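Talks > Game Development > Speaker Notes

We use cookies to remember your language and your place on the page. Accept / Settings

Making the Turn Shorter: Pacing in Colonance
Speaker notes, version from July 1, 2024
Speaker: Nassoro Koech

Slide 1. Title

Say hello, say my name slowly. Thank Joscha Engelhardt for the invitation. Mention that English is my third language, so please raise a hand if I go too fast.

I work on Colonance, a turn-based strategy game about a harbor town called Prarkuvholm. Our studio is Mrema. I am the systems designer, which in a small team means I also write tooltips and answer angry mail.

Slide 2. The complaint

In our first open test we received 763 written comments. I read all of them in one week, this I do not recommend. The word that came back most often was "waiting". Players liked the town, they liked the trade, and then they were waiting for the turn to end.

Pause here. Let them read the three comments on the slide. Do not read them aloud.

Slide 3. What is inside a turn

At that time a late-game turn took about 25 seconds after the player pressed the button. Ships moved one by one. Every merchant opened his little window and told you his price. We were proud of these merchants. The artist had made a different hat for each.

Ask the room: who here has pressed a key again and again to skip something beautiful? (Usually there is laughing.)

Slide 4. First attempt, the fast-forward button

We added a speed button. It was two days of work and the players said thank you. Then we looked at the recordings and saw that they turned it on in the first ten minutes and never turned it off. So now they missed the storms, the fires, the one ship that did not come home. They lost a ship and wrote to us that it was a bug.

Do not stay long on this slide. The important part is the next one.
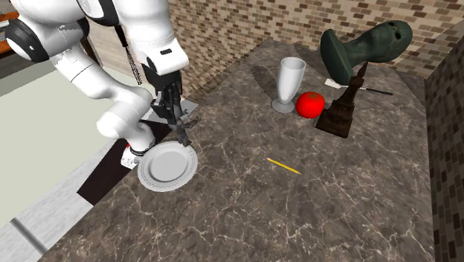 Slide 5. Sorting events by weight

We gave every event a weight from 1 to 13. Low weight events happen all together, in the same moment, with no camera movement. High weight events stop everything and the camera goes there. The middle is the difficult place, and most of our arguments were in the middle. I want the audience to think about the player's eye as one thing which can be in one place only. Look at the picture for a second: a white arm, a dark marble counter, and the gripper pointing down toward the rim of a plate. Your eye goes to the rim, I think, and the veins in the stone can wait. A turn should have the same order. If a grain price goes up by one coin, this is a vein in the stone. If the granary burns, this is the rim.

Slide 6. Numbers we tried and threw away

We first let the computer choose the weight from the amount of gold. Bad idea. Rich players saw only big trades and poor players saw nothing at all. Then we used the distance from the town center -- better, but the far colonies became invisible, and some people love their far colonies.

What we use today is simple. An event is heavy if the player gave an order about it in the last five turns. If you touched it, you want to know how it ended.

Slide 7. The log

Everything that does not stop the turn goes to the log. The old log kept 2000 lines and had no filter. The new one opens with only the current turn, grouped by district. Show the short clip. If the clip does not play, go on without it, it is not so important.

Mention Clurnier here. This was our internal tool for tagging events, and it saved us much time, but it has one bad habit: it sorts tags by the date they were made. We will repair it before September.

Slide 8. What still does not work

Multiplayer. With two people the weights are different for each, so one player waits for a storm which the other does not see. We have no good answer. If somebody in the room has one, I am at the coffee table afterward.

Also the hats. With grouped events the merchants appear much less, and our artist is not happy with me.

Slide 9. Questions

Likely questions: Why not simultaneous turns? (We tried on paper, the trade rules break.) Can mods change the weights? (Yes, it is a text file.) Is the speed button still there? (Yes, but it slows down by itself for the heavy events -- show the option in the menu if there is time.)

Leave slide 7 on the screen during the questions, people like to take photos of it.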